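Likari says its benchtop conveyor can replace a packing aisle. Small shops should wait for numbers

Likari, the small equipment maker, started taking orders in October for a short benchtop conveyor it says will let small mail-order businesses stop carrying parcels from one end of a table to the other. The pitch is simple. Put a belt on the bench, put things on the belt, and one packer does the work of two.

That is a big promise for a green belt and a motor. The company's leaflet claims shops can move 500 items an hour. It doesn't say what size the items were, who was loading them, or whether anyone was taking them off at the other end.

Zoi Sfakianakis, who handles sales for Likari, said the figure came from "a normal packing day" at the company's own workshop. Asked for the log, she said it was being tidied up for publication. It had not been published when this item was written.

The hardware itself is plain enough. A glossy green belt turns over a roller at the end, and the drive sits up on an aluminum side rail, where a toothed timing belt loops between two metal pulleys. A red and black cable comes in to the same end.

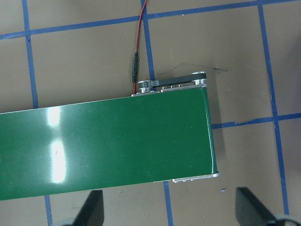
Timing belts are a sensible choice on small machines. They don't slip much and they are cheap to replace. But a drive in plain reach of fingers, sleeves and packing tape is something a buyer should ask about, and the leaflet has one line on guarding: "available on request." There is no price next to it.

There is also the matter of the belt surface. Likari calls it "mark resistant." The one on the bench already has faint scratches and specks on it. They may mean nothing for how it runs, and a scuffed belt will carry a box of candles as well as a clean one. Still, it is an odd claim to put in bold type.

Lambros Chrysikopoulos runs Imico, a candle and soap seller that ships from a rented unit, and he looked at the conveyor before deciding against it for now. His benches take up most of the unit and he was not keen to give up one of them.

"My slow part is the tape and the label," he said. "The walk is a few steps. I could buy a belt and still be standing there looking for the scissors."

He said he might change his mind if Likari let him have one for 10 working days with his own boxes. Sfakianakis said trial loans were "under discussion" and that the company would rather have people come and see it run.

Setup is another open question. The leaflet says the unit can be placed on any flat table and be ready in 10 minutes. It says nothing about clamping, or about how a shop is supposed to mark out the space next to it for incoming and outgoing goods. Blue tape on the tabletop does that job well enough, and it costs next to nothing, with or without a conveyor.
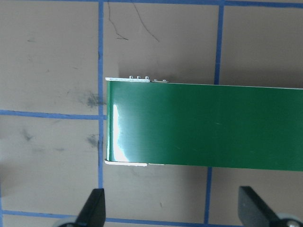

The squared-off end of the green belt, beside strips of blue tape on the work surface.

Likari is offering a 72-hour return window, counted from delivery. That is short for a machine meant to change how a shop works, and return shipping is at the buyer's expense. A first batch of 50 is planned. Sfakianakis would not say how many had been ordered.

The company says a longer version will follow if the first one sells. A full list of test results is promised before then.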